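Stop Printing Best-By Dates on Dry Goods

Jan 9, 2019

Last October I helped clear out the pantry at the Fuvstead community kitchen. We threw away 94 packages in one afternoon. Most were rice, lentils, salt and tea, and most were thrown out for one reason: the date on the label had passed.

Salt does not go bad. Dry white rice kept in a sealed jar will outlast the jar's lid. Yet the rule at the kitchen is that anything past its date goes in the bin, and I understand why. The people who run it don't want to be blamed if someone gets sick.
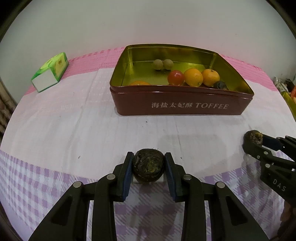

A best-by date is a maker's guess about flavor. It says very little about safety, and shoppers read it as if it did. My neighbor Leif Bakke ran a small grocery for 19 years and says customers would reach to the back of the shelf for a bag of sugar with a later date.

I would keep dates on milk, meat and anything else that spoils. For dry goods I would print the month they were packed and leave it there. People can smell old flour. They can see bugs in oats. Tea that has gone flat makes a weak cup, and the person drinking it can decide whether to buy more.

Some stores will object that older stock will be harder to sell. Then they can mark it down, and I will be glad to buy it.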